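SPEAKER NOTES — heat tools and fine hair, evening talk, Cidham
21/01/2025
Print double spaced this time. 30 minutes incl. questions, keep water nearby

Start without hello, hello comes after. First line: who here has burned an ear. Wait for hands. Then hello.

Say what the talk is: blow drying, irons, curls that stay in. Fine to medium hair mostly. Coarse hair gets its own talk in August, mention that twice, people asked. 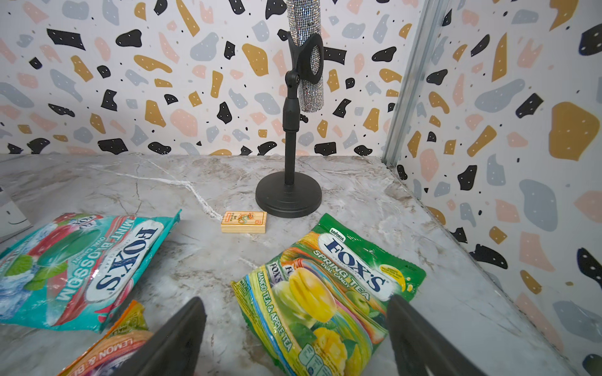
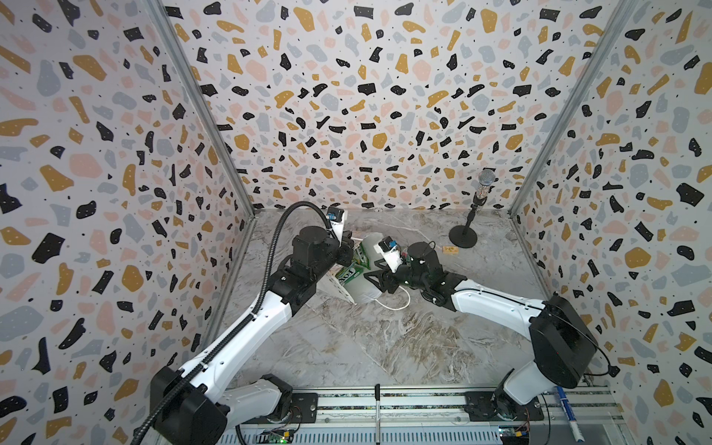
Why does a curl fall out before you've even left the house?
Mostly the hair was let go while it was still warm. Hair takes its shape as it cools, so a curl that hangs straight down while hot gets pulled long by its own weight. Pin it up, let it go cold, then touch it.

Say that slowly. It's the main thing they take home. Repeat near the end.

PART ONE — before any heat

Wash. Fine hair: conditioner on the ends only, never the roots. Rinse longer than you think. Most "my hair won't hold anything" people have product still sitting in there from the shower.

Towel — squeeze, don't rub. Old T-shirt works as well. (Do the rubbing motion with the towel so they see how bad it looks.)

Heat protectant. Put it in damp hair, comb through. If it's a spray, hold it back a bit, don't soak one patch. Ask who skips this. They'll laugh. Don't scold them.

Story here if time: the salon at Stokomstead, first year, I was given the back chair and a dryer that smelled like toast. Used it for a whole winter. Every client had a crispy fringe. Lesson = clean the filter on the back of the dryer. Lint goes in, air can't, it overheats. Old toothbrush, unplugged, once a month.

Keep that under 2 minutes. Last time ran way over.

PART TWO — rough dry, then brush

Rough dry first. Head down, fingers, medium heat, until it's nearly dry. People pick up the round brush far too early and then wonder why their arms ache.

Then the nozzle. Everyone throws away the nozzle!! Put it back on. Air goes down the hair, root to tip. Blowing up the hair lifts it and you get fuzz.

Sections. Clip the top out of the way. Start at the nape, work up. Section no wider than the brush.

Round brush size — small for fringe and short layers, big for long lengths. A big brush on short hair just falls off it, they all know this, they've all done it.

Cool shot button. Hold it on each section before you take the brush out. Same idea as the curl. Hot makes the shape, cold keeps it. (point back to opening question)

Demo head one here. Right side only so they can compare. DON'T do both sides, ran out of time in the spring doing both sides.

PART THREE — irons

Temperature. This is the bit they photograph so leave the slide up.

Fine or bleached: low, work up only if you need to. Medium: middle. Almost never the top setting. 385 degrees Fahrenheit is as high as I go on the demo head and the demo head is thick and has never been colored. Say Fahrenheit out loud, someone always thinks Celsius and panics.

Hair must be bone dry. If it sizzles, stop. Steam from a spray that hasn't dried counts too, so give the protectant time.

One pass, slow, beats four quick ones. Show it. Move at the speed of a yawn (they liked that at Karimi, keep).

Curling: wrap away from the face on both sides for the front pieces. Behind the ears alternate directions, otherwise they all join up into one big sausage. Leave the last inch out for a looser look, tuck it in for a more done look.

Hold it — count to eight, let it slide off into your palm, cup it, pin it. Flat clip or bobby pin, doesnt matter. Then leave it alone. Make a coffee. Do your eyebrows.

Somebody will ask about wands vs tongs. Tongs easier for beginners, the clamp does the holding. Wand gives a looser shape, wear the glove. No it isn't silly to wear the glove.

Somebody will ask about Rurex. I use the Rurex one-inch because it's what I've got and the cord is long. Not paid by them. Any iron with a real temperature dial will do. If it only has on and off, think about replacing it.

DEMO — whole front row can come up and look, one at a time, mind the cable. Tape the cable down before people arrive. Put the hot iron on the mat, not the table.

PART FOUR — finishing

Take pins out from the bottom up. Don't brush yet. Flip, shake, fingers only. THEN a wide comb if you want waves instead of curls.

Hairspray: light, arm's length, let it dry, then again if needed. One heavy coat goes stiff and flakes by dinner.

Oil or cream — pea size, rub it all over your hands first, ends only. If it goes on the roots you've undone the whole morning.

Second day hair. Dry shampoo the NIGHT before, not in the morning, it has time to soak up. Loose bun on top of the head, soft scrunchie. In the morning redo only the front two pieces. Takes a few minutes and it looks like you did all of it.

Third day: put it up. Life is short.

THINGS I ALWAYS FORGET TO SAY
— wipe the plates when the iron is cold. Burnt on product drags
— unplug. Unplug!
— trim before you blame the tools. Split ends won't hold a curl whatever you do
— humid day, smaller curls, they'll drop to what you wanted
— pillowcase, satin or silk, cheap one is fine
— hair near the neck is often finer, turn the heat down there

HANDOUT
Brought 600 of the one-page sheets from the printer, far too many, leave a stack at the door and take the rest to Karimi. Spelling of "protectant" is wrong on the back, can't fix it now.

The sheet has: order of steps, brush sizes, the temperature chart, how to clean a filter.

QUESTIONS — likely ones

Extensions? Keep heat off the bonds, low setting on the lengths, ask whoever fitted them what they can take.

Kids' hair? Foam rollers or rag curls overnight. No irons on little ones, they wriggle.

How often is too often? Depends on the hair. If the ends feel like straw or it stretches and doesn't spring back when wet, take a couple of weeks off heat.

Is air drying better? For some hair, yes. But going to bed with it soaking wet and rubbing it on a pillow all night isn't kind either. Get it mostly dry first.

My curls only drop on one side? Usually the side you sleep on or the side your weaker hand does. Check the sections are the same size on that side, they tend to get biger as the arm gets tired.

If it goes quiet, do the fringe trick on the demo head: brush it flat left, then flat right, low heat, nozzle pointing down. Kills a cowlick. Always gets a wow.

LAST BIT
Warm shape, cold set. Say it again. August for the coarse and curly talk, same room if Cidham will have us, sign-up sheet is by the coats.

Thank them. Switch the iron off BEFORE chatting. Pack clips — count them back into the tin, came home short last time.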